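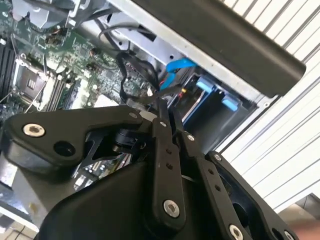 Visit to the Catent refurbishing workshop, Trundcombe
February 26, 2025

Catent takes in old office computers, strips them, tests the parts and sells them on. It has been in Trundcombe for six years, in the former seed merchant's building behind the bus depot, and it opens its doors to visitors twice a year. I had missed the last open day through illness, so I booked early for this one.

The walk from the station takes 20 minutes if you go by the canal. There is a small car park, but it was full when I passed it. You sign in at a hatch, put on a pair of overshoes and a badge, and are given a wrist strap to wear in the workshop. The strap is yours to keep. We were split into two groups, and mine was led by Dorin Bratu, who has run the stripping side since the firm started.

We began in goods inwards. The computers come mostly from schools, councils and a couple of insurance offices, stacked on pallets and wrapped. The firm took in 1,706 towers in January, a busy month for them, as many offices clear out after Christmas. Each one gets a barcode and is weighed. Anything with a cracked case or signs of damp goes to a separate cage and is broken up for metal.

From there you go through a double door to the workshop. It is brighter than I expected and fairly quiet, apart from the air line. Dorin explained the order of work. The side panel comes off first and the tower is laid down flat. Drives are dealt with early, as they have to be logged and wiped before anything else from that computer can be sold. After that come the memory, the processor, any cards, the power supply and last of all the motherboard. Cases are kept if they are a type people still ask for.

He spent a long time on processors. The chips are small, easy to post and fetch a fair price, so they are worth taking out carefully. The socket left behind is the part that suffers. On many boards the pins are in the socket itself, and one slip with a sleeve can bend them. Catent sells boards with a plastic cap over the socket for that reason, and Dorin said they turn down boards from other dealers if the cap is missing.

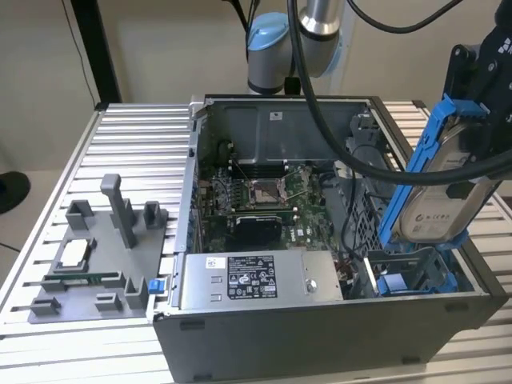

Drives were the subject people asked most about. A customer sending in a computer wants to know that its files are gone, and Catent issues a certificate for each drive with the serial number on it. Drives that pass the wipe are tested for 60 hours and sold with a short guarantee. Those that fail are shredded on site. Dorin also talked about the fittings, which I had never given any thought to. In some office towers the drive sits in a plastic caddy with no screws at all, like the blue one with the hard drive in it here, which matches the blue carrier in the lower slot of the case. The caddies are worth keeping, he said, as a tower sold without them is a nuisance to the buyer. There is a shelf of them at the far end, sorted by make, and they go for 65p each in the trade shop.

Power supplies have their own corner. Each is put on a tester under load, and the fan is listened to by a person with good ears (currently Oddur Vestergaard, who came over from the office side). He let us listen to a good fan and a worn one. I could hear the difference, though the man beside me said he couldn't. Units that pass get a dated sticker. The failed ones are never opened, and go off to a recycler called Preda with the scrap boards.

Cables were the one thing I thought they might throw away, but they keep those too. The long drive cables are coiled and bagged in tens. Someone asked whether there was any money in it and Oddur said very little – it pays for the bags and a bit over.

Tea was in the upstairs room, with flapjacks. On the wall is a display of older machines, including a Jeltureo desktop with both manuals. I would have liked longer with it. The stairs are steep and there is no lift, so anyone who can't manage them should say so when booking and tea will be brought down.

The trade shop is open to visitors afterwards. The stock list runs to 3,000 lines, most of it memory and drives, and prices are marked on the bins. I bought two sticks of memory for my brother's computer and a tub of mixed case screws. They take cards, but the machine was slow and a queue built up. The screws are sold by weight.

A few practical points. The visit takes two and a half hours with tea. Children must be 12 or over for the workshop. Bags are left at the hatch, and you'll want a jumper, as goods inwards has its shutter up most of the morning. Old equipment can be brought along on the day, up to three items per person, but monitors are not accepted. I took a dead laptop and was given a receipt for it at the hatch.

The next open day is not fixed yet. Places are free and are booked by phone through the office.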